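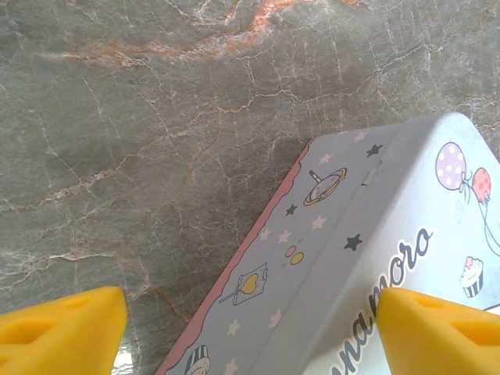
New result from the grasping corner of the lab, in small posts, because the paper is 70 pages with appendices and I wouldn't read it either.

1/ The question: if a wrist camera is all you've got, how much does the surface under an object mess with the policy? Our old answer was "a little, probably." We had written that in a grant report. With confidence.

2/ The old setup was a plain white table. Everything works on a plain white table. I could get a master's degree on a plain white table.

3/ So Radek Říha proposed marble. Gray-green, white veins going everywhere, a band of rusty orange for good measure, and enough polish to throw a bright spot back at the camera. To a network hunting for edges, it's a buffet.

4/ Then the object: a printed tin with a planet, stars, balloons, cupcakes and cursive on it. The real edge of the box has to compete with all the edges somebody drew on the box.

5/ Method, short version. We trained 2 policies on the same 3046 demonstrations. Policy A gets the wrist view as is. Policy B gets the same view plus an extra training loss that makes it predict where the two fingertips will end up on the object. That's the whole trick. Svatopluk Vávra calls it "asking the robot to say where it's going before it goes."

6/ We named it Zorkier. Please don't ask. The other candidate was worse and had a logo.

7/ On the white table, A and B are the same within noise. If we'd stopped there we'd have a very clean paper with nothing in it.

8/ On marble, A gets timid. It comes down, hovers, shifts sideways, hovers some more. It behaves like me at a buffet where I don't know the hosts. B mostly commits.

9/ "Mostly" is carrying some weight there. B's favorite failure is picking a printed line as the side of the tin and closing a finger on top of the lid. It does this with total conviction. Rostislav Ďurica has a folder of these and shows it to visitors.

10/ Ablation people, I see you. Swapping the fingertip loss for plain image augmentation got back part of the gap. 2000 extra demos on random tabletops got back a bit more, and cost us most of May.

11/ What we haven't shown: that any of this holds for soft things, see-through things, or a gripper that isn't this bright yellow one. Ľudovít Slanina suspects the yellow helps, since the fingers are so easy to find. We're printing a gray pair to check. I'm hoping he's wrong, as I already made the slides.

12/ Code goes up once I've removed the comments. Failure clips go up with it, including the lid ones, over Rostislav's objection that they're "his."

13/ Typo in 5, before someone emails: the loss is only on during training. At test time B sees exactly what A sees.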